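The simulator that wants your robot to fail

The product manager of Lidow keeps a mug on her desk that says IT WORKED IN SIM. She says it was a gift from a customer and that she has decided to take it as a compliment.

Lidow is a simulation kit for people who own, or would like to own, a two-armed robot. You pick a robot, pick a room, give the arms something to do and watch them do it on a screen, where the repair bill is nil. It is made by Carness, a small software firm above a tile showroom in Briltthorpe, and it has been on sale since July. I spent a morning there with the product manager and one of the engineers, who asked to be left out of the headline and has been.

The first thing they showed me was a task they use in nearly every sales call, with the robot's two grippers working up at a wooden rack with metal rails.

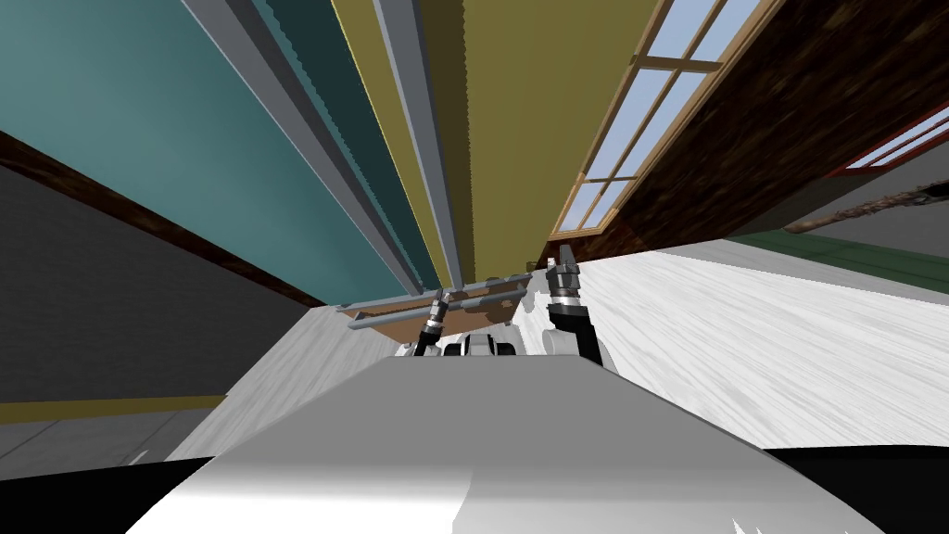

Both arms at the rack in one of Lidow's simulated rooms, with the view tilted well off level.

"People expect a laboratory," the product manager said. "They expect a grey floor that goes on for ever and one cube. We give them a room with windows and a stick in it."

Why the strong colours, I asked. I had been looking at teal and mustard for some minutes by then and was starting to feel I was inside a 1970s caravan.

"Because your kitchen isn't beige to a camera," said the engineer. "It changes all day. If the robot has only ever met one wall colour, it has learned the wall." Lidow ships with 40 rooms, and each can be repainted, refloored and relit from a menu. Customers are apparently quite shy about this at first. Then they find the slider for the walls and she doesn't hear from them for a week.

The kit comes in two editions. The basic one runs on a decent desktop computer and covers a single robot at a time. The larger one, called Marulanda, runs many copies of the same room side by side and is meant for firms that train their robots overnight. I asked where the name came from. The engineer looked at the product manager, the product manager looked at the window, and we moved on to pricing, about which they were only slightly more forthcoming. There is a licence, it is yearly, and you have to ring them.

What you get for it is mostly contact. Picking something up is easy to draw and hard to calculate, the engineer explained, and the cheap way out is to let the object stick to the hand as soon as the two come close. "Looks lovely. Robot learns it's magic. Then you put it in front of a real shelf and it waves at it." Lidow works out the forces at each finger instead, and it can be told to make a surface slippery or a joint stiff, or to put a part slightly out of place.

It can also show you the work from a camera on the wrist, and this was where the sales patter stopped and the two of them began to enjoy themselves. From the wrist, a robot's world is mainly its own fingers. Everything it is supposed to be attending to goes on behind them.
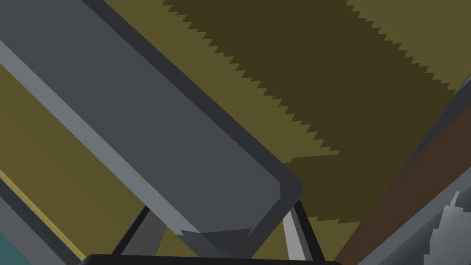
"Customers ring up and say the view is blocked," the product manager said. "Yes. It's blocked on the real one as well. You've bought a hand with an eye on it." She has a standard email about this, which she describes as warm. The engineer has seen the email and describes it differently.

I asked about the shadows, as I had noticed that some of them had edges like a bread knife. He didn't argue. Smooth shadows cost time, he said, and most buyers would sooner have more attempts than prettier ones. There is a setting that tidies them up. It is called "Brochure", and on his own machine it is switched off.

My own turn at the controls was brief. Lidow lets you drive the arms by hand to record a few examples, and I was given a pair of controllers, a small task involving a shelf and a good deal of encouragement. It took me 17 tries to get a gripper where I wanted it. The product manager told me that was perfectly normal. The engineer said he had never seen anyone approach it from underneath.

The complaints I had heard before visiting were about the manual, so I raised them. It runs to 26 pages, and a fair number of those are about installing it. "We thought it was clear," said the product manager. "We'd written it, so we would." A new one is being put together by somebody who had never used the software when they started, and who has, I was told, sent back a great many questions in capital letters.

And does it work, once the robot is let out of the screen and into a building? The engineer took a while over that one. Some tasks carry over on the first day, he said, and some need more practice on the real machine, and he wouldn't trust anyone who told me which was which in advance. The product manager, who does tell people that for a living, offered me more coffee. She had hers in the mug.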